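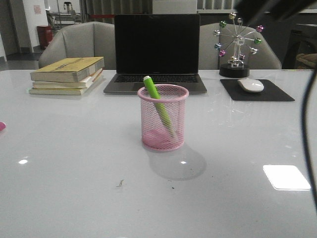
27th June

Ink again, and this time the walnut batch, which I have been putting off since the middle of May for no better reason than that the jars were at the back of the shelf and I would have had to move everything else to get at them. Well, I moved everything else. The shelf is cleaner than it has been in a long while, and I found the good strainer.

For anyone picking this up after me (hello, Mechthild!), the walnut batch is the one made from last fall's hulls, soaked, simmered, left to sulk, and simmered again. Jar A had the plain liquor with gum arabic. Jar B had the same liquor cooked down further, with a clove in it against mold. Both had good lids, and I taped them shut as well, which I was glad of until I had to get the tape off.

Jar A had mold. A gray skin right across the top, quite handsome if you like that sort of thing, and a smell like a wet cellar. I lifted the skin off with a spoon and tried the ink underneath anyway, out of curiosity, and it wrote a perfectly decent tea brown. I would not keep it, and I haven't. It went down the utility sink with a lot of water after it.

Jar B was clean. I don't want to give the clove all the credit because the liquor was so much stronger to begin with, and I changed both things at once like a beginner. Next time there should be a strong jar without a clove and a weak jar with one, and then we might learn something. Please hold me to that, as I know perfectly well I will be in a hurry come October.

Now the writing tests. I used the Lodidix dip nib first, the stiff one, on the cream paper from Ganitz, and it was lovely, a warm dark brown with a little pooling at the ends of the strokes where it goes nearly black. Then the same nib on the cheap copy paper, where it feathered so badly that my lower case e turned into a caterpillar. I added a bit more gum to a small dish of it, stirred for longer than I had patience for, and tried again. Better on the copy paper, but it began to drag on the cream. So there is a trade there and I don't think one mix will do for both. My feeling is that we should make it for the cream paper and let people who write on copy paper use a ballpoint.

Brush test: two washes over dry pencil, one thin and one straight from the jar. The thin one dried flat and even. The thick one cracked a little at the corner and stayed shiny, so that is too much gum, or the room was too warm, or both. It was 49 percent humidity on the dial by the door, if that dial is to be believed. I have my doubts about it.

Light test: swatches are up in the south window, half of each covered with card. The old oak gall strip is beside them for comparison. It has 742 written on the back in my hand, and I have no idea at all what I meant by it. A page number? Not in this notebook. If it means anything to either of you, write it in the margin here and put me out of my misery.

Gebretsadik have answered about the gum. They can send the lump kind instead of powder, which I would much prefer, even though it means an evening with the mortar. The powder we have clumps over and over, and I spent more time today pushing little jelly beads through a stocking than I did writing. I have said yes to the small bag.

Mechthild wants to take a bottle to the Stivemeck fair to show people, and I think Jar B is good enough for that, strained once more and put up in the little square bottles. Labels still to do. Use pencil on the labels, please, we all remember what happened to the last ones.

To do: strain B, wash the stockings, order corks, look at the swatches in two weeks and not before.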